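Emitz Ornament Patterns, data card and readme

Version 3 of the collection. Please read the part about sizes before you print anything.

What is inside

Emitz is a set of 36 sewing patterns for small felt ornaments, together with one table that lists them. The patterns are stockings, mittens, stars, birds, bells and a few fruits. All were drawn by me for craft evenings and holiday markets, and later I cleaned them so other people can use them.

Every pattern has its own folder. In the folder there is a cutting sheet, a stitch guide and a short text file with the materials. The table is called patterns.csv and has one row for each folder. 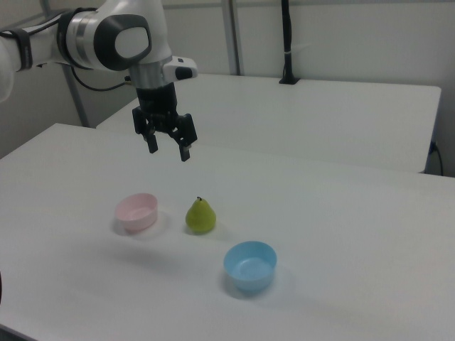 Robotic arm with open gripper over a white tabletop.

Columns of the table

name: short name of the pattern, in lower case letters
group: clothing, animal, fruit, shape or other
height_mm: height of the finished ornament, without the loop
pieces: how many felt pieces must be cut
loop: ribbon, cord or elastic
level: easy, medium or hard. This is my own opinion, so please do not take it too seriously.
notes: free text, often empty

Sizes

The cutting sheets are made for printing at 100 percent. Many printers make the page a little smaller by themselves, and then the front and back pieces of two different sheets do not fit together. Each sheet has a control line in the lower corner. Measure it with a ruler first. If it is too short, turn off "fit to page" and print again.

Seam allowance is already included, except in the Ludia group. Ludia is the older part of the collection, 14 patterns, and these were drawn for blanket stitch on the edge, so they need no allowance. In the table they have the word ludia in the notes column.

Materials

I tested the patterns with wool felt and with the cheaper craft felt. Both work. Thin craft felt stretches when you fill it, and the birds become rather fat. For the loop I prefer elastic cord, but the knot must be hidden inside before you close the top.

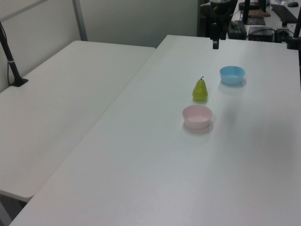

Green toy pear and two plastic bowls on a white table.

Known problems

The wing of the small dove is mirrored on the second page. Cut it with the paper turned over.
The bell has a wrong value for pieces in the table. The stitch guide is correct.
Some stitch guides still use the old name Dixit for the collection. It is the same collection.
The large mitten has no stitch guide yet. You can follow the guide of the small one.

Use and sharing

You may sew and sell the finished ornaments, also at markets. Please do not sell the cutting sheets. If you change a pattern and share it, write that it is changed and keep the name Emitz in the text file.

Changes

Version 3, March: new table, control line on all sheets, bird patterns redrawn.
Version 2: fruit group added.
Version 1: first stockings and stars.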